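Section 3. Planning Quantities and Spare Parts

Complete this section before placing an order for the Plikesora hand-held gripper. The order form is in Section 4.

3.1 Working out the number of units

1. List the sites where recordings will be made. Treat each floor of a building as one site.
2. Enter one gripper per operator per site. Operators on separate shifts may share a unit.
3. Add one spare unit for every eight in use, rounding up.
4. Enter the planned number of recordings per site. The base kit is priced for 200 recordings per month. Above that figure, use the extended kit (part 416).

Note: Small household items such as glue sticks, markers and spoons may be bought locally. Do not enter them on the equipment line.
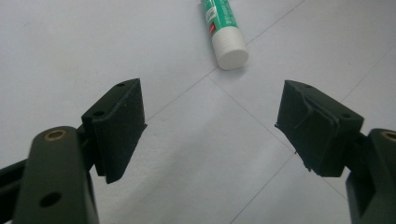 3.2 Finger pads

Pads are consumables and must be budgeted separately from the fingers. The gripping face wears first, followed by the lower edge.

1. Order pads in pairs. Left and right pads are not interchangeable.
2. Allow two pairs per gripper for the first quarter.
3. Allow one further pair for units used mainly on tile, concrete or other hard floors.
4. Replace both pads when either one shows a torn layer or a frayed edge. Record the change on the service card.

Caution: Do not trim a frayed pad with a knife. A trimmed pad no longer closes flat, and recordings made with it may have to be repeated.

Caution: Do not overtighten screws in the brass inserts. An insert that turns in its hole cannot be reset on site, and the finger must be replaced.

3.3 Lead times

Pads ship from the Esten warehouse in five working days. Fingers and linkage parts are made to order and take six weeks. Orders for the current budget year must be received by 31st May.

Quotes over 747 dollars need a second signature. Send these to Mahsa Kiani in Purchasing, with the site list from 3.1 attached. Questions about part numbers go to Touran Zamani.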